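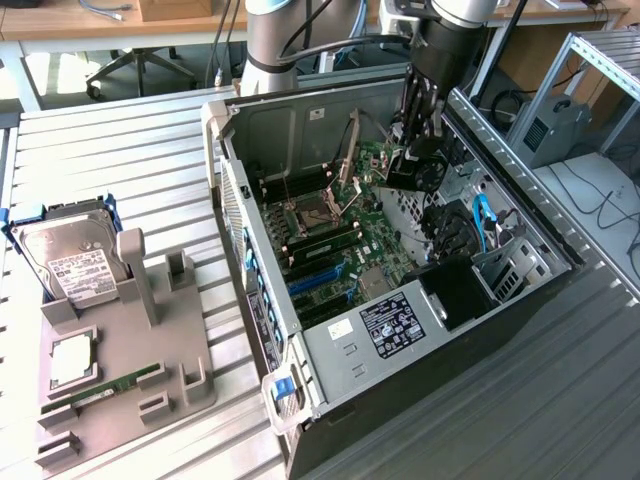
Desktop tower with the side panel removed, motherboard showing.

How to check a sales executive's track record before you hire
By Ginevra Cirillo

Most sales leadership bios are written by marketing, and they read that way. "Scaled global teams" could mean hiring 60 people in four countries or inheriting them from the last person and losing half. Treat every verb as a claim until somebody backs it up.

Step 1. Copy the bio into a blank document and delete the adjectives. Cut "proven," "seasoned" and "world-class." Cut the stock ticker of any former employer too. A listing says nothing about what your candidate did there.

Step 2. Put dates on every job. Bios love "over 15 years" and hate start months. One I read in November listed five companies, and two of the jobs overlapped by 11 months. There may be a decent explanation. Ask for it.

Step 3. Ask for the team size on the first day and the last day. If you get a percentage back, ask again. Growth of 100 percent is one rep becoming two.

Step 4. Separate new business from renewals. Raffaele Valentini, who ran channel sales at Gisau before I did, once showed me a bookings chart that looked wonderful until you took out a single customer, Longo. Fifty-one percent of the year was their renewal, and it would have come in with the office closed.

Step 5. Find your own references. The three names a candidate hands over will be friends. Talk to a rep who left during their tenure and to someone in finance who had to live with the forecasts. Get the candidate's consent first if they are still employed, and don't go near their current company without it.

Step 6. Check what they were selling. Moving a finished product with a brand behind it is a different job from selling a beta to skeptical banks. If your product is early, ask them to walk you through one deal they lost at that stage, with the price and the reason the buyer gave.

A candidate who gets irritated at step 3 may simply be having a bad day. I'd still want the number in writing before making an offer.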